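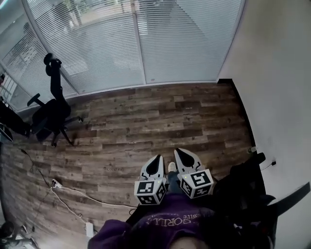
*A pair of hand-held grippers with marker cubes, held ready over a plank floor. Msimang office, upstairs room.*

**Hand-guided teaching at Msimang** is the name used for a way of working at the Msimang packing and returns site, in which staff carry out ordinary jobs with a gripper in each hand and the recordings are used to train the robot arms on the packing floor. Run with the robotics firm Prisovex. The software that sorts the recordings is called Skutonach. Staff mostly call the whole thing "teaching", or "the hands".

Article needs more on the pay dispute. See Notes.

## Background

Msimang handles returned household goods for shops: kitchenware, bedding, small lamps, toys, shoes. Items come in by the pallet, get opened, checked, folded or wiped, put in a fresh bag or box and sent back out. Before automation all of it was done by hand at long benches, in two shifts.

The first machines were conveyor scanners from Oresex, which read labels and sent boxes to the right bench. These replaced the sorting desk. The people on the desk were moved to benches, and several left within the year. Older staff still date things from then ("before Oresex", "after Oresex").

Fixed robot arms were tried next and did badly. They could pick up a box of a known size and put it down somewhere else. They couldn't open a bag, turn a sleeve the right way out or tell a folded towel from a rolled one. Each new item had to be programmed by an engineer from outside, and the returns changed faster than the engineer could visit. The arms stood switched off for most of a December, the busiest month, while the benches were on overtime.

Prisovex offered a different approach. Instead of an engineer writing out the movements, the people who already knew the job would do it and the arms would learn from them.

## How the work is done

A teacher (the site's word, now in the job title) holds one gripper in each hand and does the task as it would be done at the bench. Pick up, turn, fold, place. The grippers open and close with the hand. Square black and white markers on the cubes let the cameras work out where each gripper is and which way it's pointing, and the recording is then matched to the movement of an arm.

One go at a task is called a *take*. A standard batch is 100 takes of the same task with small changes between them: the towel further left, the box half turned, a different colour of shoe. Skutonach throws out takes where the markers were lost from view for too long. The rest are passed to Prisovex, who train the arms and send back a new version.

Common reasons for a take being thrown out:

- marker turned away from the camera or covered by a sleeve
- bright sun on the markers
- gripper put down in the middle of the task
- somebody else's hands in view
- the item dropped and picked up by hand instead of with the gripper

Starting position matters. Teachers stand with both grippers in front of the body, pause, and then begin. The pause marks the start of the take. New teachers tend to skip it, and then the whole batch has to be trimmed by hand, a slow job that falls on whoever is on the desk that shift.

Some teaching is done on the packing floor and some upstairs in the office rooms, where it's quieter. Blinds are kept closed in both on bright days.

## Changes to jobs

### Bench staff

The number of bench places has gone down. Folding of towels and plain bedding is now done mostly by the arms, with one person looking after two of them. That person clears jams, refills bags and takes over anything the arm gives up on. Shoes, lamps and anything with a cable are still done by people.

Opinions differ on whether the remaining work is better. The lifting has dropped. But the easy items have gone to the machines and what reaches the bench is the awkward stuff, all day, at a target that was set when the easy items were still mixed in. The target was lowered after complaints. Bench staff say not by enough.

### Teachers

Teaching was first treated as a favour. People were taken off the bench for an hour, did a batch, went back. Lwazi Khumalo, a bench worker at the site for many years, was the first to do it full time and wrote most of the guide that new teachers are given. The guide is short and blunt. Its first page says to do the job the way you do it and not the way you think the robot would like it.

This turned out to matter a good deal. Early batches were stiff and slow because teachers were being careful, and the arms trained on them were stiff and slow too. Batches done at normal bench speed gave better results, including the little corrections people make without thinking, a nudge to square up a stack or a second grab when the first slips.

Teachers also decide which tasks are ready to be taught. In practice this gives them a say in which jobs go to the arms next, and it hasn't always made them popular at the benches.

### Supervisors

Shift supervisors lost some of their old work (counting finished boxes, moving people between benches) and picked up new work, mainly planning which arms run which items. Several have said they know less about what individual people are doing than they used to. Mpho Mthembu, who supervised the first shift to have arms on it, asked for bench time to be kept in every supervisor's week so they'd still know the items. That was agreed and is still done, though it tends to slip when the site is busy.

## Training and staffing

Training to teach takes a few shifts. Most of it is practice with the grippers, which feel clumsy at first. There's no fingertip feel, so people have to learn by eye how hard they're holding something. Thin plastic bags are thought to be the hardest. Left-handed staff have generally had no trouble, both hands being used more or less equally.

Teachers are drawn from the benches and nearly always go back to them for part of the week. This was a rule from early on, pushed for by the staff side — the worry was a small group upstairs who'd forgotten the job and were teaching it anyway.

A count made at the end of the first full year gave 1093 batches accepted, and 668 sent back. The share sent back was much higher in the opening months. Whether the figures include repeat batches isn't clear from the report.

## Health and comfort

Holding the grippers out in front for a long stretch is tiring on the forearms and shoulders. So is looking down. Neck ache was the most common complaint in the first months. Teaching is now split into short blocks with a break between, and a teacher can stop a batch part way without it counting against them.

Other changes made after staff asked:

- batches swapped between standing and seated tasks
- flat shoes or trainers allowed for teaching, safety boots still required on the packing floor
- cables kept clear of where the teacher stands
- a spare pair of grippers charged and ready, so that nobody waits about holding a dead one

The cable rule is the one most often broken. There are never enough sockets upstairs.

## Disputes

**Pay.** Teachers are paid a higher rate while teaching and the bench rate otherwise. The staff side has argued that a recording goes on being useful long after the shift is over, and that a one-off hourly top-up doesn't cover it. Msimang's answer has been that the same is true of any training given to a new starter. Talks were still going on when this article was last updated, 12th July.

**Recording.** The cameras pick up the room as well as the task. Faces are blurred by Skutonach before anything leaves the site. Early on the blurring was done afterwards by Prisovex, and staff objected when they found out. The order was changed. Recordings can't be used to check how fast a person works, and this is written into the site agreement, but some staff don't trust it and won't teach.

**Jobs.** Msimang gave an undertaking that no one would be dismissed because of a task they themselves had taught. Critics pointed out that it says nothing about tasks taught by others. The wording has not been changed. Bench numbers have fallen through people leaving and not being replaced, and agency staff, who were never covered, were cut back first.

## Spread to other tasks

Cleaning tasks were added after folding: wiping down a tray, emptying a small bin, putting cloths in a bag. Results mixed. Wiping went well. Bin bags did not, and were dropped, then picked up again with a newer version and are listed as under trial.

There was also a short attempt to teach box opening with a knife held in the gripper. It was stopped on safety grounds before the first batch was finished. Boxes are opened by people.

## Terms used at the site

- **Take** — one go at a task, from the pause to the end.
- **Batch** — a set of takes of one task.
- **Hands** — the grippers. Also the job: "she's on hands today".
- **Give-up** — when an arm stops and calls for a person.
- **Bench speed** — the normal pace of someone who knows the item.
- **Cold take** — a take done by someone who hasn't handled the item before. Not accepted for training but sometimes kept to compare.

## Notes

1. Some older notices spell the software "Skutonak". Same thing.
2. The guide has gone through several versions and copies of the early ones are still pinned up. The page on charging is out of date in all of them.
3. Pay section is thin. Needs the dates of teh talks and the staff side's own figures, if they can be got.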